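Surface wash of plush toys with knitted accessories — basin method
Board: Household Textiles > Cleaning and Storage

tkgiap
Posted 4 Oct 2022

I have two plush toys to clean before they go into storage until March. Both are polyester pile as far as I can tell. One is white with a yellow knitted hat, the other is beige with a small brown part held between the arms. Care labels have been removed on both.

Current plan:
Basin, 12 liters of water, lukewarm.
Kulura wool detergent at the hand wash dose.
Soak, press, drain, repeat with clean water.
Dry flat on a rack.

Question is whether the hat should come off first. It is held by a few stitches at the back and I would have to cut them.

plain_weave
Cut the stitches. Yellow yarn next to white pile is the combination I would trust least. Test the yarn first with a damp white cloth, press for a minute, check for transfer. If there is transfer, the hat gets washed separately in cold water or not at all.

Also find out what the filling is before you soak anything. Fiberfill tolerates it. Foam crumb holds water for days and old foam breaks down.

oddbobbin
Disagree on cutting. If the cloth test is clean there is no reason to touch the stitching. You will not get it back in the same holes and the hat will sit crooked. I washed one with a knitted collar in place and had no bleed.

Disagree on the soak as well. A surface wash is enough for anything that has only been on a shelf. Foam only, from a bowl, soft brush, wipe with a wrung cloth, done. The filling stays out of it.

plain_weave
One collar is one collar. Different yarn, different dye.

On the surface wash I agree if there is no odor. With odor it does not reach far enough.

tkgiap
No odor. Filling feels like fiberfill, no crumb. Cloth test on the hat came back clean on two spots, one at the brim and one at the crown.

Weights on the kitchen scale, dry: 400 g and 110 g. I had planned to weigh them again after drying to see when they are done.

halfhitch_88
Weighing is the correct approach. Touch tells you about the pile and very little about the core. When the reading holds steady overnight you can pack them.

What are they going into? A sealed box with any moisture left in it is worse than leaving them dusty.

tkgiap
Halero boxes with the clip lid, or the Plunetti ones without. Undecided. Thiện Hà down the hall uses the Plunetti and says the lid lets a little air through, which may be an argument for it.

Table as of this evening:
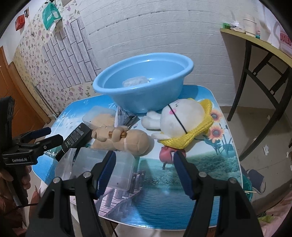 Basin at the back, toys on their sides in front, hat still on.

oddbobbin
Good size of basin. With that much width you could do the foam wash over it and keep the drips off the table print.

Watch the black strap on the white one. If it is coated, detergent can leave it dull, so wipe it with plain water only. The pink cheek patch I would go around with the brush.

plain_weave
Seconded on the cheek patch. If it is printed or flocked, a brush will lift it. Use a cotton swab.

I would still have the hat off. Last time I will say it.

halfhitch_88
Take the clear plastic out of the basin before you fill it. Thin film sticks to the bottom and you end up chasing it around with wet hands.

For storage I would go with the looser lid and a cotton bag inside. Frosted plastic is fine as long as the contents are dry. Do not put the two toys in one bag if one of them has dyed yarn on it.

tkgiap
Noted. Decision is surface wash, hat on, swab for the cheek, plain water for the strap. Separate cotton bags, Plunetti box.

Remaining question is detergent strength for the foam. The Kulura bottle only gives a dose for a full basin.

oddbobbin
A teaspoon in half a liter, whisked. Use the foam and leave the liquid.

plain_weave
Half that. Residue in pile is what makes it go stiff. Wipe down twice with clean water afterward and comb while damp.

Kha Giáp (tkgiap)
Going with the half dose. Will post the dry weights when they stop moving.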